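4. Setting up online co-op

Oner's box claims that Nandero can be played with a friend "in seconds". Allow longer. The steps below are for two players on separate consoles, and assume both have finished the Plutham chapter.

1. Install the latest patch on both consoles. It needs 900 MB of free space. The menu may say "up to date" when it isn't, so compare the version numbers on the title screen.

2. On the host console, open Options, then Network, and set Session to Private. The default is Public, whatever the tutorial tells you.

3. Choose Create Lobby and send the code to your partner. It runs out after 30 minutes.

Note: "Smart Matching" is meant to find you a better connection. We saw no difference with it on or off. Leave it off.
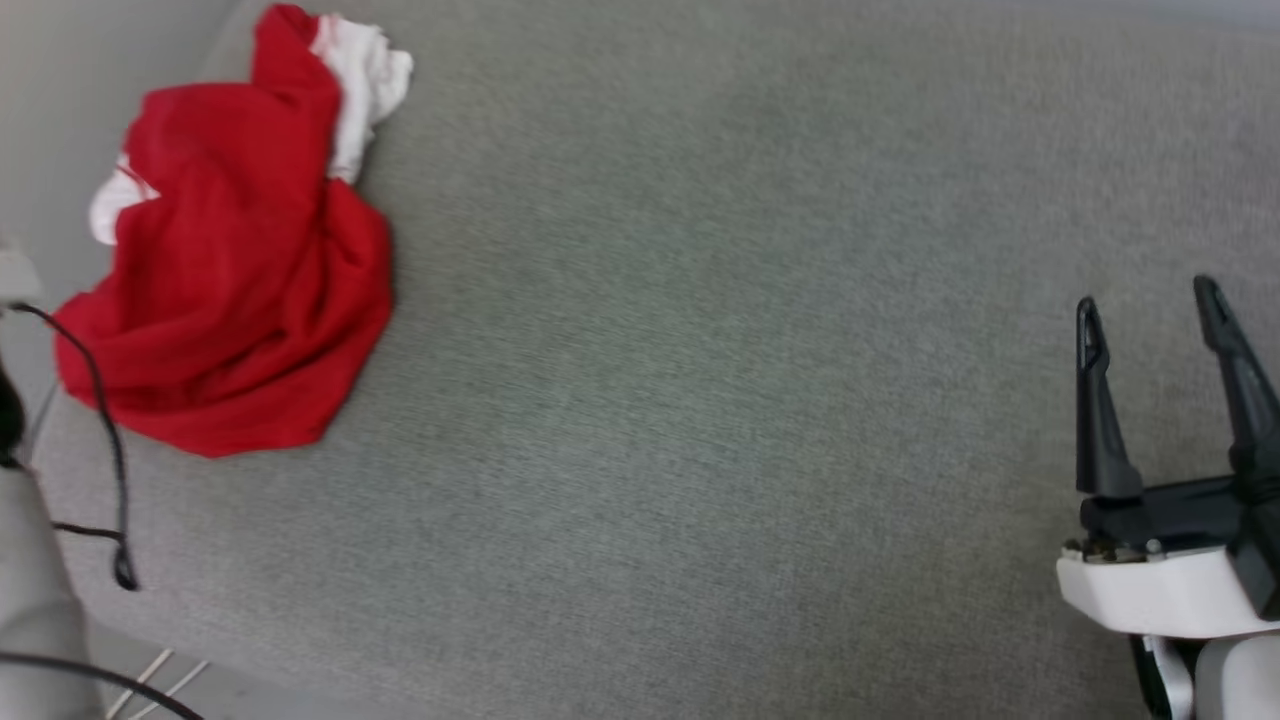 Red and white cloth on a grey surface.

4. The second player picks Join by Code and types it in. Capitals matter.

5. Wait until both names show a green tick before pressing Start. If one stays amber, go back to step 3 and make a new lobby.

Caution: The game says co-op progress is saved for both players. In practice only the host's save can be trusted - back up the other one first. Emerson Bastos lost the whole Soomro campaign as a guest, and the promised fix from September has not changed this as far as we can tell.

6. To leave, use Quit to Lobby. Closing the game from the console menu drops any items picked up after the last checkpoint.

For voice chat, see section 5.

Checked by Chie Hirose, February 23, 2022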